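Subject: Re: [cell-floor] Fold cell at the Drellier plant -- who owns the bench now?
From: Fredy Zapata
To: cell-floor list

> We are about to put a two-arm folding cell into our returns room and
> the folders want to know what is left for them. Vendor says "operators
> move to supervision," which tells me nothing. You have had one at
> Drellier for a while. What did the job turn into, hour by hour? And
> did the rates survive? Our contract pays by the piece.
>
> Also, is anyone logging table cleaning? Ours is silent on it.

Rates first, because that was the argument that took longest.

Piece rate did not survive and should not be expected to. The old sheet paid per folded garment, and a person tending a cell does not fold enough garments to make that mean anything. For the first month we ran both systems side by side and the tenders lost money in every shift where the cell stopped a lot, which is when they work hardest. In December the site moved all four tender positions to an hourly grade, one step above folder. The folders who stayed on the manual benches kept the piece rate. Get this settled in writing before the arms are bolted down. We did it after, and two people left over it.

The job itself, as we have it now:

Start of shift. Wipe the table, check the finger wraps, check that both wrist cameras are seated and the cables have slack. Allowance is 11 minutes, paid. Vurell's manual puts this under "as needed," so under the manual alone it is unpaid time that somebody does anyway.

Running. The tender lays out the shirt and watches the sequence. If a sleeve goes over cleanly, leave it alone. If the cloth bunches, the tender may stop the cell, lift both arms clear from the pendant, and lay the shirt out again. We had to write down that the tender may do this without calling the lead. The original procedure had a call for every stop, and people waited at the bench while the lead walked over from receiving.

Bunched cloth. The most common stop by a wide margin. Thin knits are worst. It usually starts with one finger catching a layer that the other has already let go. There is no skill in clearing it, but there is skill in seeing it early, and that came mostly from people who had folded by hand for years. Put your experienced folders on the cell. Management's first instinct here was the opposite.

Lint. To answer the second question: yes, we log it, and it was not in the vendor's plan either. Knit goods shed. It collects on the table and it collects on the fingertips, and tape wrap holds it better than bare plastic does. Our rule is fingertips every break, table at every lot change, arms parked and drive power off before a hand goes near the fingers. The log line is initials and time, nothing else. Sánchez wanted a severity code and we talked her out of it -- the sheet was not going to get filled in if it took longer than the wipe.

Specks on the table look like a housekeeping issue and were treated as one until we had dark fibers come back on pale shirts from a customer. Now it is a quality item and the time is charged to quality. That change of heading did more for the tenders than anything else on the list, since the minutes stopped counting against their line.

What has gone away: reaching and turning all day. Wrist complaints are down on the cell. What has arrived: standing still and looking at one spot, which people dislike more than I expected. We rotate at 2 hours, cell to manual bench and back. Whoever is on the bench earns piece rate for that block and hourly for the other, so payroll had to add a split code. Ask for it early. Ours came through after the Zundness changeover and the back pay was a mess.

Counts, for your planning: last full month the cell did 2,935 pieces on one shift. I would not compare that to a manual bench without knowing the mix. Ours was nearly all plain short-sleeve knits, the easiest thing we have.

On "supervision": I would strike that word from the job description. A supervisor can go and do something else for a while. The tender cannot. We use "cell tender" and list the duties one by one, including the right to stop.

Pictures follow. I can send the log sheet and the duty list off-list if you want them.
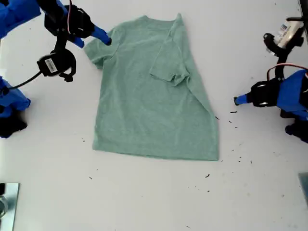
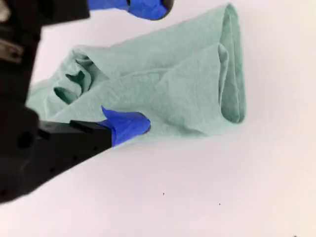
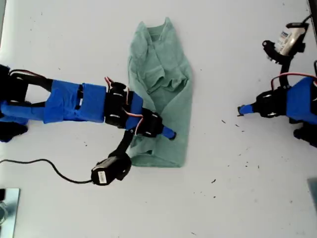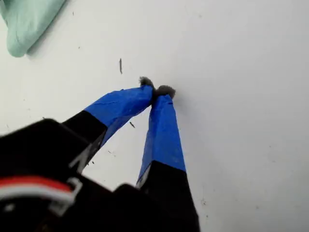 Green shirt work at the two-arm bench. First: right sleeve folded in. Last: gray fuzz on the fingertips.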